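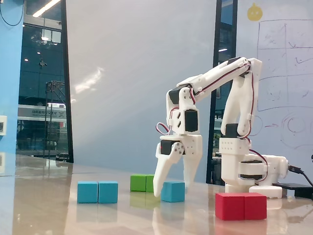 She's late, she's got a sandwich in one hand and a ring of paint swatches in the other, and she wants to know if I've looked at my own front door lately. I haven't. It's brown. "Brown's fine," she says, sitting down. "Which brown, but?"

We've got until two o'clock. After that she has a hallway in Felodero with no windows and an owner who wants it white.

She started Sketura after years on the counter at a paint shop, tinting other people's choices and watching them come back. Same faces, second tin, wrong again. "They'd hold the chip up under our lights and go yep, lovely. Then home to a south-facing lounge and it's gone the colour of old dishwater. I got sick of selling them the second tin. Well, my boss wasn't sick of it."

So now she does houses. Mostly houses. A dental surgery once, a kindy, two pubs. The first visit is an hour and she won't talk about paint for most of it. Where do you drink your coffee, what time do you get home, which room do you avoid. People find it odd. One bloke asked was she from the council.

"Half the job is when are you in there," she says. "A bedroom you only see at night with a lamp on, you can go as dark as you like. Go mad. The kitchen you're in at seven in the morning, half asleep, in winter. Different story."

I ask about white. Long sigh. The Brøndum fan deck she carries has 49 whites in it and she reckons she uses four. She won't tell me which four. OK, she tells me one, Laleo, and says it's got a drop of yellow in it and you'd never pick it until you put it next to a proper cold white. Then you can't un-see it. She puts the two side by side on the table. She's right, it's butter.

That's her main point really, she comes back to it again and again. No colour sits by itself. Blue beside more blue goes quiet. Put something red near it and it gets up and shouts. She has clients hold a chip against the floor first, then the couch, then the curtains, and only then the wall. "You're not repainting the floor, are you. Floor's there. Floor gets a vote." 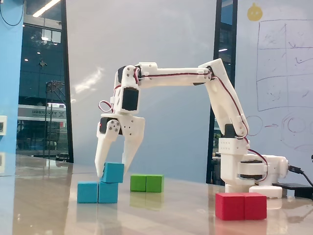
Blue on blue, stacked.

Sample pots. Strong feelings here. Never paint straight on the wall, she says, your eye can't get rid of the old colour around it. Get a big bit of card, two coats, leave a white border, move it round the room for a couple of days. Morning, lunch, lights on. Put it behind the telly. Put it on the floor and be annoyed by it. Up to 24 hours for some of the cheaper ones to settle to their real colour so don't panic at the first hour. Everyone panics at the first hour.

And the money? She charges $118 for the first visit and will quote the rest after. Cheaper than repainting a stairwell, she says, and she has repainted a stairwell. Her own. Twice. It was meant to be a soft green and it came up like a hospital in an old film. "I do this for a living and I still stuffed it. I was in a rush. I picked it in the car."

What about bright colour, does anybody still want it? More than you'd think, though they ask for it sort of sideways. They want it in the loo, or inside a cupboard. The laundry. Somewhere visitors wont see. She had a retired couple do the inside of their pantry a flat tomato red, and every time she drops in they open the door to show her again. She thinks kids are better at it than adults. Ask a kid to pick and they point. Ask a grown-up and they ask what's selling.
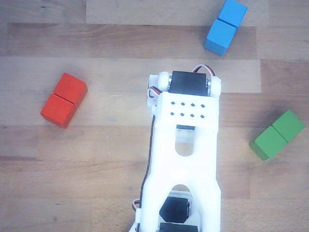 Her husband, passing through to find the car keys, says the trouble with red is that it takes four coats and she's never the one on the ladder. She lets that go. Then she doesn't. Grey undercoat, she says, a mid grey, and it's two coats and a touch-up, and she's told him this. He says he'll beleive it when he sees it. Door shuts.

Back to it, quickly, she's looking at the clock. Ceilings. "Everyone forgets the ceiling. Big fifth wall, whacked with whatever was on special." In a low room she'll take the wall colour straight up and over, same tin, half strength if the client's nervous. Edges go soft and the room feels taller. I say I'd have guessed the opposite. So does everyone, apparently.

Skirtings she likes dark if there's a dog. Doors, whatever you want, a door is a weekend and one litre, if you hate it do it again. Feature walls she won't do any more, or she will but she'll argue first. Gloss on trims only, and semi if the trims are rough, as gloss shows every dent.

Last one from me. If someone's got no money and one free Saturday, what should they change?

"Light bulbs," she says. "Warm ones, all the same. Sort that out and have another look at your walls. Might be you like them."

She's up, swatches back in the bag, crusts left on the plate. Hallway in Felodero. Will she let him have it white? She'll let him have Laleo. He can call it white.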